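The Table by the Wall

The bus from Grakellow came in at 7, and by the time she had walked up the hill the shop under the apartment was closed. She let herself in by the side door. Her brother had left the key where he said he would, under the third pot.

He had lived at 24 Punthorpe Street for most of his working life and had taken very little with him when he moved out. The bed was stripped. There were two cups in the sink and a can of soup in the cupboard. In January the rooms got dark early, so she went around turning on lamps before she took off her coat.

The table was still against the wall in the back room, with their mother's cloth on it, the white one with the black squares. As children they had played a game on that cloth with buttons. He made up the rules, and the rules changed when he was losing.

He had left the booklet open on it.
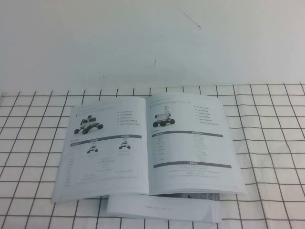 The booklet on the checked cloth, back room, Punthorpe Street.

She sat down and looked at the little white vehicle with its big tires. He had told her on the phone that he was going to Falden to work on machines that drove themselves across fields. She had said that was nice. She had pictured something like a tractor, with a seat.

There was no seat. She turned a page, then turned it back so it lay the way he had left it.

Over the table the crack in the wall was still there. He had been promising the landlord he would fill it since the year he moved in. It ran down at a slant and finished in a hook, and when she was staying with him after the divorce she used to look at it while she ate.

The phone rang in the hall. She let it ring 3 times.

"Did you find it?" he said.

"It was on the table."

"What do you think?"

"The wheels are bigger than I expected."

"It gets muddy out there," he said. He sounded pleased. "Take the cloth with you when you go. I forgot to pack it."

She said she would, and went to heat up the soup.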